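Motgate Fellowship

The Motgate Fellowship is a small Protestant church body made up of 13 congregations in the Motgate valley and the towns downstream of it. It is known mainly for its lay Bible reading scheme, the Estrella Readings, and for its practice of holding most midweek worship in homes. The Fellowship reports 1,661 baptized members. It has no bishops, and its congregations own their buildings separately.

Origins

The Fellowship grew out of a prayer meeting in the mill district of Motgate. The people who attended belonged to two older churches that had shared a pastor for many years. When the pastor retired and the churches could not agree on a replacement, part of each congregation kept meeting for prayer and Scripture reading without one. They took turns reading aloud from the Psalms and the Gospels, and whoever had read was expected to lead the prayer that followed.

Within a few years the meeting had its own Sunday service. A second congregation formed at Poka, farther down the river, and a third at Erkico soon after. The three agreed to a short statement of faith, now called the Poka Articles, which is still read aloud when a new member is received.

Beliefs

The Poka Articles are broadly in line with other evangelical churches. They affirm the Trinity, the authority of Scripture, salvation by grace through faith, and the return of Christ. Baptism is by immersion and is given to believers who ask for it. The Lord's Supper is observed on the first Sunday of the month.

The Articles say little about church government and nothing about the order of the last days. Members hold a range of views on the second subject, and teachers are asked not to press their own in public worship.

House meetings

Each congregation is divided into house meetings, which gather on a weekday evening, usually at 7 p.m. A meeting opens with a psalm. The host then reads the passage set for the week, and there is a period of silence before anyone speaks. Discussion is followed by prayer for people named by those present. A collection is taken only when a particular need has been brought up. 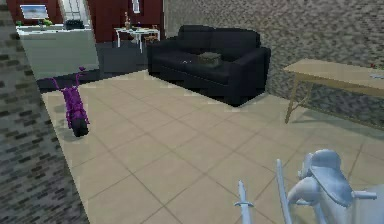

Analyn Mercado thought the silence was the part most often cut short, and she wrote in the Fellowship's newsletter that a passage such as Psalm 88 "should be allowed to sit in the room before we start explaining it." Her letter led several congregations to lengthen the pause. Others kept the older custom, in which the host ends the silence by reading the passage a second time.

House meetings are also where disputes between members are first heard. The practice is based on Matthew 18:15-17, and a matter goes to the elders of the congregation only if it cannot be settled there.

The Estrella Readings

The Estrella Readings take their name from the Estrella congregation, where they were first drawn up. They cover the whole Bible in a cycle of 2 years. Each day has one passage from the Old Testament and one from the New, with the Psalms spread through both years. Genealogies and census lists are included in full, a point on which the compilers insisted.

The readings are printed as a plain booklet without comment. A separate leader's guide gives background on places, customs and difficult words. Both are revised at the start of each cycle, and the dates are adjusted so that the Passion narratives fall in the weeks before Easter.

Some churches outside the Fellowship use the booklet as well. They often leave out the readings from the Prophets during the summer months, when attendance at their study groups is low.
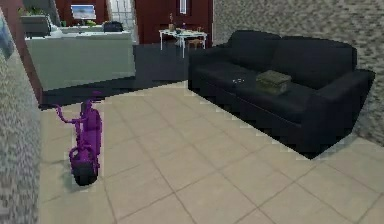
Organization

Each congregation chooses its own elders, who serve without pay. Erkico and Poka are the only congregations with a full-time pastor. Elsewhere preaching is shared among the elders and visiting speakers.

Delegates from the congregations meet in June at Motgate. The meeting hears reports, approves changes to the readings and admits new congregations. It can advise a congregation but cannot overrule it. A proposal to give the meeting power over the appointment of pastors was debated at length and withdrawn. 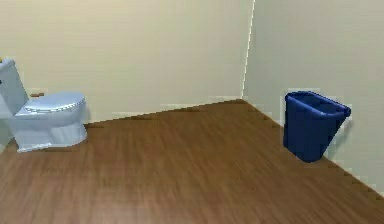
A shared fund, kept up by yearly gifts from the congregations, pays for printing the booklets and for the travel costs of visiting speakers. Requests for help with building repairs are normally sent to the congregations directly.

Music

Singing was unaccompanied at first and remains so at Motgate. The other congregations use a piano or guitar. There is no official hymnal, though metrical psalms are common in all of them, and Psalm 121 is traditionally sung at the close of the June meeting.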